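Ticket: Print jobs with pictures stop at "Processing", text jobs fine
Opened by: Esperanza Benítez
Assigned to: Yufang Pan
Opened: December 16, 2025
Site: Ertürk building, room 305
Device: Deller color laser, second tray installed
Software: Curkus print client, Windows desktops
Status: Resolved

Esperanza Benítez
Any document with a picture in it goes to the printer and then sits at "Processing" on the front panel. Plain text prints right away. I left one job alone for some three hours and it never came out. Canceling from the panel does nothing. I have to turn the printer off at the back, and then everybody else's jobs are gone too.

It started after the client update last week. I have already restarted my computer, deleted the queue and added the printer again with the same settings. My neighbor gets the same result from her machine, so I don't think it is my PC.

Yufang Pan
Thanks. Please send me the following:
- the client version (Curkus icon, right click, About)
- the printer's configuration page, from Menu, Reports
- the name of a document that fails
Please also try the same document as a PDF from a USB stick, straight into the front of the printer.

Esperanza Benítez
The client says 3.2. The configuration page is scanned and attached. The PDF from the stick printed with no trouble, both pages, normal speed. The document that fails is the handout.
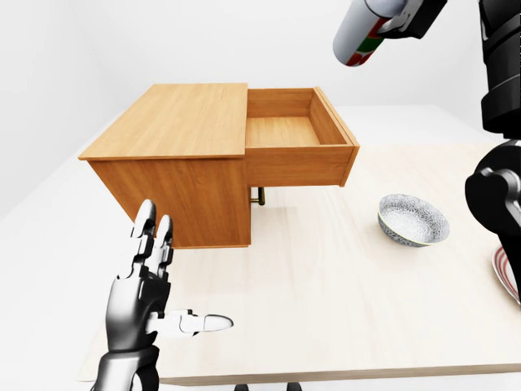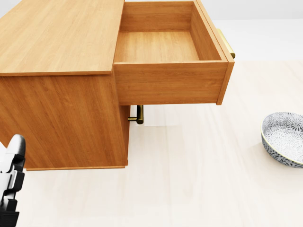
Wooden cabinet with open drawer (both)

Yufang Pan
Got them. Nothing unusual in the settings listed there. I printed the same handout to our own Deller downstairs and it came out, but we are still on the old client.

Since the USB test worked, the printer can handle the content. That leaves the driver or the connection. Two things to check on your side:

Printer properties, Advanced, "Print language". Tell me what it says now.
Printer properties, Ports. Is the box for bidirectional support checked?

Esperanza Benítez
Print language says "Automatic". The bidirectional box is checked. I can't change either one, they are grayed out.

Yufang Pan
They are grayed out because the update moved those settings to the server. I can change them from here. On the configuration page your printer has the older firmware, and "Automatic" probably picks a language that firmware doesn't fully support. Text gets through, images don't.

I have set the queue to PostScript and left the bidirectional setting alone. Please sign out, sign back in, and print one page with a picture before you try the full handout.

Esperanza Benítez
One page printed. Then the whole handout printed, but single-sided, and it used to be double-sided by default.

Yufang Pan
The default got reset when I changed the language. Double-sided is back on for the queue. You may need to sign out once more to pick it up.

Esperanza Benítez
Double-sided now. My neighbor's works as well.

Yufang Pan
Good. Notes for anyone who gets the same call: the other queues pointing at this model still say "Automatic" and will do the same thing once their desktops update. I have asked Skendex for the current firmware, and they want to install it on site in January. Until then leave the queue on PostScript - don't switch it back to test.

Closing. Reply to this ticket if it hangs again and it will reopen.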